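Can a robot do the plumbing bits yet? How to run your own test

Short version: partly. Under-sink jobs are a good test for a two-arm setup, tubes and fittings are cheap and they show up bad gripping fast. We ran ours at Dunstan on the bench, routine written in Pevlow. Notes below, do them in order.

1. Clear bench. Plain top if you can.
2. Home both arms.
3. Put the short piece in the left gripper first, open end up. Close gently.
4. Lay the curved tube in the middle, where both arms can reach. Don't line it up perfectly, real kitchens won't.
5. Open the right gripper wide before it comes in. 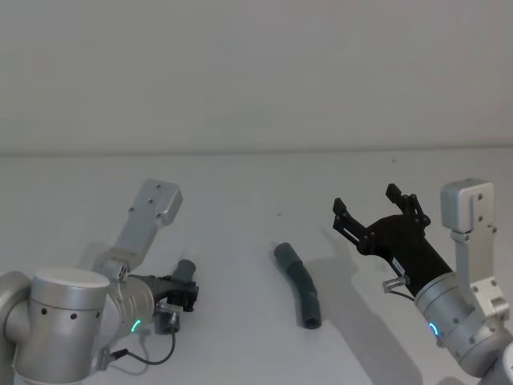

One reader from the Ponderia forum wrote in to say step 4 is where it all falls down, that a person picks up a bent pipe without thinking and joins it blind at the back of a cupboard, and until a machine does that it's a very dear clamp. Fair. Wouldn't argue with the cupboard part. Bench first though.

6. Slow approach. We set 30 per cent speed and left it ther.
7. Grip, wait, lift. If the tube swings, put it down and grip nearer the bend.
8. Bring the ends together. Stop at first contact, then nudge.

Fittings next. Same idea, one arm will do. Grip on the smooth collar, keep the pads off the ridges or it sits crooked.

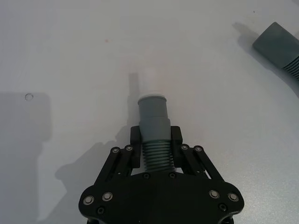

Log every try, even the daft ones. Our total was 1,464 and picking up was fine for most of it. Joining was not. Threads are worse, a few degrees of tilt and it crosses. Dronder's wrist settings helped a bit, start with the soft one.

9. Repeat with the tube turned round.
10. Change the lighting, go agian.

So would I let it under my sink? No. Sorting parts and handing them over, yes, today. Doing up the joint, still you and a torch.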